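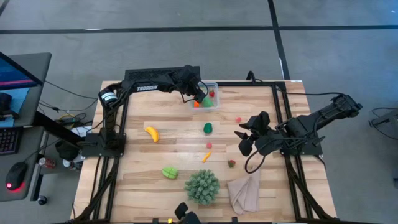 A toy banana, a pepper, a strawberry in its tub - which of these grows on the tallest plant?

Family > Explore > Plants > Pretend Plants and Real Ones

Print this page | E-mail this page

PRETEND PLANTS AND REAL ONES
by Loan Lại

Have you got a box of toy food at home? Tip it out on the table and you've got a whole garden! Every piece is a copy of something that once grew out of the ground, and the real ones are even better than the toys.

Start with the banana. The plant it grows on looks just like a tree, but it has no wood in it at all. What seems to be the trunk is really lots of leaves wrapped tightly round each other, like a rolled-up newspaper. Scientists call it a giant herb. Yes, the same word we use for mint and parsley!

Now find a pepper. A green pepper is often just a young one. Leave it on the plant and many kinds will slowly turn yellow, orange or red, and they get sweeter as they go. Cut a real one open (ask a grown-up to help) and you'll find the seeds, so to a scientist a pepper is a fruit.

Strawberries are the oddest of the lot. Those tiny specks on the outside look like seeds, but each one is a little dry fruit with a seed inside it. One strawberry can have 200 of them!

And carrots? The orange part is a root. It grows down in the dark and stores food for the plant, while the feathery leaves stay up in the sunshine.

PLANTS THAT SAVE WATER

Some plants keep their stores in their leaves instead. We call them succulents (say it SUCK-you-lents).
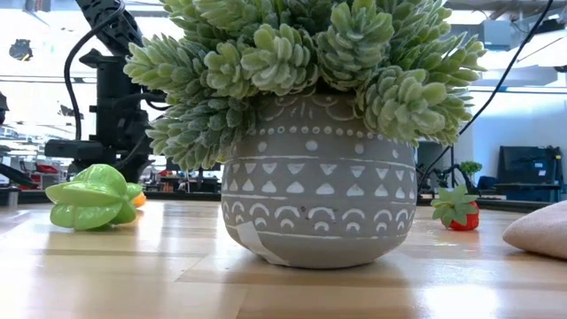 Fat little leaves are the big clue. They hold water, so the plant can wait a long time for rain. Lots of succulents grow their leaves in a rosette, which means a circle that opens out like a rose. Some have a dusty white coating too, a kind of wax that helps to keep the sun off and the water in.

People make pretend succulents as well, and good ones copy all of this: the plump leaves, the rosettes, even the frosty look. They never need watering. They never grow either, and that's the fun bit they miss out on!

TRY IT YOURSELF

Draw your own plant pot and fill it with patterns. Go round in bands - dots first, then triangles pointing down, triangles pointing up, and a row of arches. Then draw the strangest plant you can think of growing out of the top, and give it a name. Mine is called a Pelleo and it eats toast.

We use cookies to remember your settings. Accept | Find out more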